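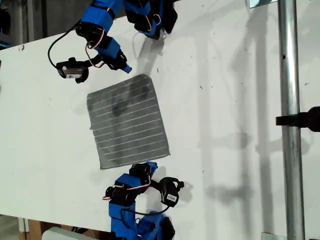 Hi all — I'm Aaliyah, and I'm looking for two people to work the polls with me in Canholm this November! We vote out of the old Cloutier school gym, precinct 173, and both of my regulars have moved away (miss you guys).

It's a long day, I won't lie. We open the doors at 7 and you'd be there well before that, setting up booths and taping down the arrows. The town pays for the day and for the evening training, which is on a Monday.

You need to be registered in the county and okay with small print. Any party or no party is fine, but you can't be on the ballot or married to someone who is. Spanish would be a huge plus!
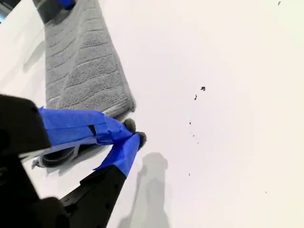 *Gray cloth on a white surface.*

We had 1215 voters come through last time, and the line after work got pretty long, so patience helps — and comfy shoes.

To sign up, call Tanner Chisholm at the clerk's office or stop by the Cindar Street counter before noon. Tell him which precinct you want or he'll put you wherever he's short.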